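Forum: Workshop and Small Business Automation
Board: Buying, budgeting and quotes
Thread: Two-arm cell for handling garments – where does the money go?

prelari_dan_ops
Posted Tuesday, 9:12

We are a small returns processor. Clothes come back from online shops, we check them, refold them, bag them and send them on. Most of the work is picking a garment out of a heap, getting it flat and folding it, and it is the part people leave over.

I have been asked to put a budget together for a two-arm setup. Not to buy yet, just so that there is a line for it when the year's spending is agreed in May. I have one quote from Cukitance, which covers the arms, the mount, the grippers and a controller, and one from Hisness, which covers the lot including fitting and 7 days of training on site. The Hisness one is a lot higher, as you would expect.

What I want to know from people who have done it is what the quotes leave out. I have put down guarding, a floor survey, electrical work and spare fingertips. What else?

Volume is 600 garments on a normal day. Mostly T-shirts and light tops. We don't do coats.

tallbench
Posted Tuesday, 9:40

Cameras. Check whether the quote has one fixed camera or one fixed plus one on each wrist. Ours came with a fixed one only and we had to add the wrist ones afterwards, with brackets, longer cables and another two visits from the fitter. It was the biggest thing we missed.

Also cable management. It sounds like small change until a cable snags and pulls a connector out. Ask for the dress kit to be priced separately so you can see it.

mill_lane_sewing
Posted Tuesday, 10:05

I would go back a step. At 600 a day, why two arms? One arm and a decent folding board might do a good part of it for less than half the price. Cloth is the worst thing you can hand a robot. We looked at it two years running and bought a second folding table and a better chair each time. No regrets.

prelari_dan_ops
Posted Tuesday, 10:31

We did look at one arm. The trouble is getting the thing open. A shirt comes out of the heap in a lump and with one gripper you can lift it but you can't spread it. The folding board only helps once it is already flat.

Thanks for the camera point, I have just gone back to Cukitance about it. Their quote says "vision" and nothing more.

peixoto_bay4
Posted Tuesday, 11:18

We have a two-arm cell at the Peixoto site, so I can give you the view from the working end. I don't do the buying but I do fill in the sheets that go to the people who do.

Agree on the cameras. The fixed one gives you both arms and the cloth together. The close one gives you an edge to go for. We use both all day. 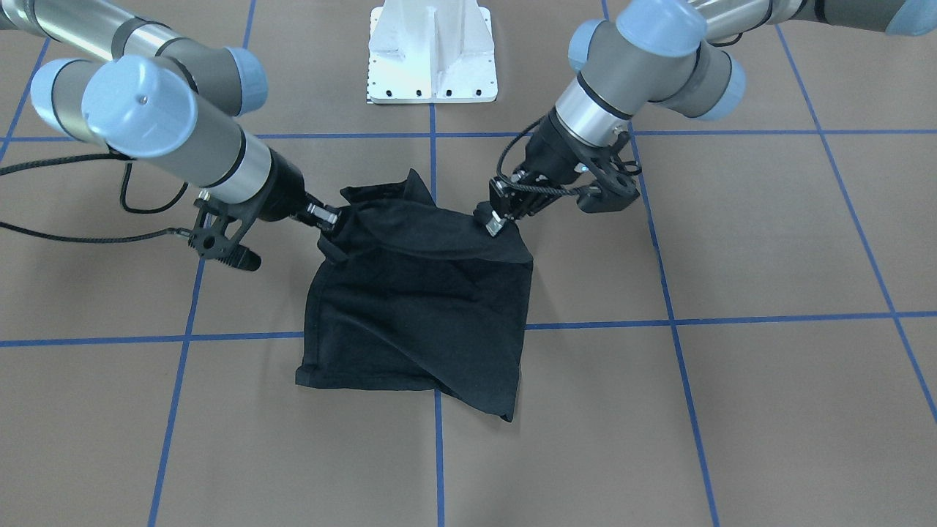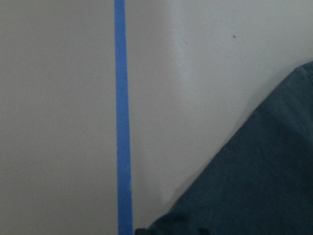 Things we paid for that were not in our first budget

1. Fingertips. Bare metal is all right on plain cotton and poor on anything slippery. We bought three kinds of pad before settling. Put a sum down for trying things out and don't let anyone call it spares.

2. Lighting. Pale surface plus a bright lamp gives you glare, and the close camera doesn't like it. Diffusers are cheap but someone has to fit them, and ours had to wait for the electrician.

3. Tape. I mean it. Blue tape is what we use for marking out, and it gets replaced. A few pounds a month, but it needs to be on somebody's order list.

4. Test clothes. You will want a set that stays with the cell. We bought 49 to start with, in different sizes and weights. Dark ones are harder for us than light ones, so get plenty of black and navy. Creases and hems are difficult to pick out on them.

5. Somebody's time. We budgeted for the fitter's hours and none of our own. For the first stretch there was a person at the cell for most of every shift.

tallbench
Posted Tuesday, 11:36

Number 5 is the one to underline. What did you end up putting down for it?

peixoto_bay4
Posted Tuesday, 11:52

Half a post for the first year. I would put a full one if I was doing it again and be glad to hand some back.

mill_lane_sewing
Posted Tuesday, 12:10

So two arms, three lots of fingertips, new lights and a full-time person to stand next to it. You can see why I bought the table.

I am not trying to be awkward. I would just like to see someone put the full figure next to the wage bill for the same job. Every time I ask a supplier for that they send me a brochure.

peixoto_bay4
Posted Tuesday, 12:25

Fair. I don't think ours has paid for itself yet and I wouldn't tell anyone it had. We also use it for other things between folding jobs, and that helped get it signed off. If it was only ever going to do T-shirts I am not sure we would have got it.

greyfloor
Posted Tuesday, 13:02

On the floor survey, don't skip it if the building is old. Ours went up in 1969 and the slab was fine in one bay and not in the next. The mount needs to be bolted down to something solid or you will be chasing small position errors for ever. We moved the whole plan four metres to the left and that changed the guarding price as well.

Also ask both firms what happens in year two. Hisness wanted a yearly support fee from us that was not on the first page of the quote. Cukitance charged by the call. Which one is cheaper depends on how much you can mend yourselves.

prelari_dan_ops
Posted Tuesday, 13:47

Very useful, thank you. I have added wrist cameras, pads for trials, diffusers, a test set and a full post for year one. The floor survey was already in but I have moved it to the top so it gets done before anyone orders guarding.

mill_lane_sewing, I will do the wage comparison and post it when I have it. It may well come out your way. If it does I will ask for the survey and the staff time only, and put the arms off to next year.

peixoto_bay4, would you lease if you were starting again?

peixoto_bay4
Posted Tuesday, 14:20

Arms, maybe. Grippers, no. You will want to change the grippers and the lease on ours would not have let us touch them. Read that part before you sign.

greyfloor
Posted Tuesday, 14:33

Same with the mount. Ours had to be owned outright as it was bolted to the building. The landlord wanted a letter about it too, so allow a few weeks for that.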